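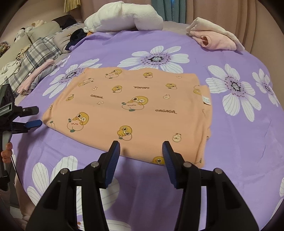
The last textile mill in Woserstead shut its gates in November. Twenty-one looms, 90 workers, gone. Most people in town heard about it at the bus stop.

What's left is the secondhand trade. And it's booming, sort of. Walk down Ocampo Street any morning and you'll pass racks of kids' pajamas, bedsheets by the pound, school sweaters with somebody else's name still inked on the label. Prices start at 50 cents. Nothing matches. Doesn't matter.

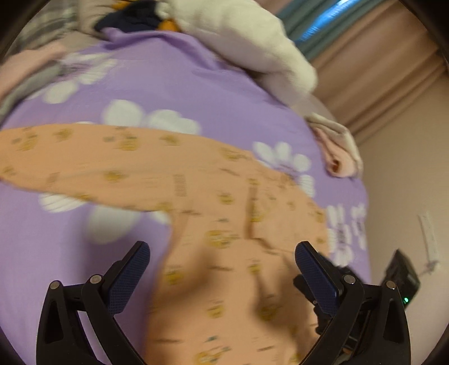 Buyers come in from Tranport on the early train, before the shops even open. They want cotton. Washed a hundred times, soft, no pilling. New stuff sits on the shelf, and the sellers will tell you why: it shrinks, it fades, the seams go by spring. 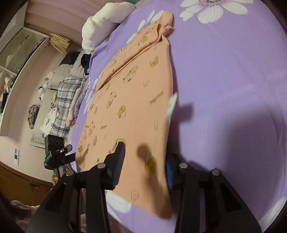 By Corinne Valdahl | Features | Dec 24, 2025

Sorting is the slow part. Good, mendable, rag. Three bins and alot of arguing over the middle one. A decent sorter gets through 800 pieces in a shift, standing the whole time, radio on.

The rags go to garages. The mendable pile goes upstairs, where two old mill machines still run, loud as ever. Pay is poor. The heating is worse. There's a waiting list for the chairs anyway, mostly people who used to work accross the river.

RELATED
The Trornow ferry: one winter on the water
Who still darns socks?
Tranport's market hall, before the roof
Buttons by the jar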